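Two-arm cells: who holds the stop during paper handling?
Forum > Safety and standards > Small cells

stornness_deb
We're rewriting the house rules for our bench cell at Clunell and I'd like a sanity check. Current job is folding coloured card, passed between both arms. 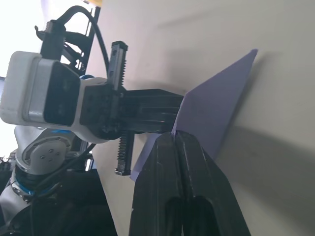
The old rule says one operator, one stop button, and hands out of the cell until both arms are parked. My draft adds a second person whenever both grippers are on the same sheet. Supervisor reckons that's overkill for paper. Thoughts?
Debora Benedetti

lill57
Overkill. The card isn't the hazard, the arms are, and they're the same arms whether they're holding card or nothing. One trained operator is fine if the stop kills both controllers. Does yours?

stornness_deb
It does now. Until October it was two separate buttons.

S_Akpalu
I'd disagree with lill57. When both grippers have hold of one piece, people lean in. They see it start to crease and want to straighten it. We logged 9 reach-ins over one project at Brornunow and every one was during a handover. A second person watching the operator fixed most of that.

lill57
Or a light curtain fixes all of it, and you don't pay someone to stand there.

S_Akpalu
Sure, if there's budget. She asked about house rules.

kerb_and_gutter
Two things I'd put in writing either way:
Release order. Say which gripper opens first after a stop, otherwise people guess.
Cables. Check the loops at the wrist before each shift, with the arm taken through its full range at slow speed.

stornness_deb
Release order isn't in there at all, good catch. Cables are on the weekly list – I'll move them to daily.

lill57
Fair enough on release order. I still wouldn't sign off on the second person as a permanent rule. Put a review date on it, 3 months say, and look at the log.

S_Akpalu
I can live with that, as long as the log counts near misses too.

stornness_deb
Will do. Draft goes round at work next week and I'll post the wording once it's been through.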